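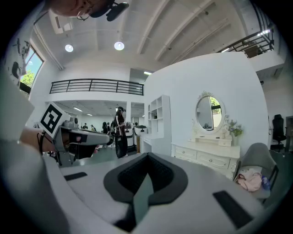

When does the new loan period start at the Uvden branch?
Three weeks becomes the standard loan on the first of May, for books and audiobooks alike. Anything borrowed before then keeps the due date printed on its slip.

JARENECK PUBLIC LIBRARY
Minutes of the Board of Trustees
April 27, 2018
Reading room, Uvden branch

The meeting was called to order by the president, Wiesława Bielecka. A quorum was present. The minutes of the previous meeting were approved with one correction: the word "carpet" in item 4 should read "cabinet."

1. Circulation report
The director reported 2,932 items checked out during the quarter across both branches. Of these, 1,406 were children's books. Large print is up at Uvden and flat at Mrema Street. The director thinks the Mrema Street shelving has something to do with it, as large print is still on the bottom two shelves there. Staff will move it to waist height and report back.

2. Loan period
The change from two weeks to three was discussed again. One trustee asked whether new releases should stay at two weeks. After discussion it was agreed that they should, with a yellow sticker on the spine. DVDs stay at one week. Motion to adopt the three-week period for books and audiobooks, new releases excepted, was made, seconded and carried. One opposed.

Renewals were not part of the motion. The current rule of two renewals stands unless another patron has a hold on the item.

3. Roof at Mrema Street
The patch over the back stairs is holding except near the vent pipe. Two quotes are in hand for replacing that section. The board asked for a third before voting, and asked that all three cover the same square footage — the first two do not. The periodicals will stay in the front room for now.

4. Catalog software
The contract with Varkora runs out at the end of the year. The director has asked for renewal terms in writing. Patrons still complain that holds placed from home show up a day late at the desk. Varkora's support line has an open ticket on this. Tabled until terms are received.

5. Book sale
The spring sale will be held in the Uvden basement in May. Hardcovers one dollar, paperbacks fifty cents. The library has more than 20 boxes of donations already, and the drop-off bin will be closed a week ahead of the sale so they can be sorted. Encyclopedias and textbooks will not be accepted. Tables will be borrowed from the school.

6. Public comment
A patron asked for later hours on one evening during the summer. The director will work out what it would cost to keep Uvden open until 8 p.m. A second patron asked that the bike rack be moved away from the ramp. The board agreed and no motion was needed.

7. Other business
The study room sign-up sheet will go back to paper at Mrema Street. The limit is 6 people per room at both branches — the sign at Uvden has the wrong number and will be replaced.

Motion to adjourn was made, seconded and carried.

Action items
Director: third roof quote, Varkora terms, cost of evening hours
Staff: large print shelving, yellow stickers, new study room sign
President: letter to the school about tables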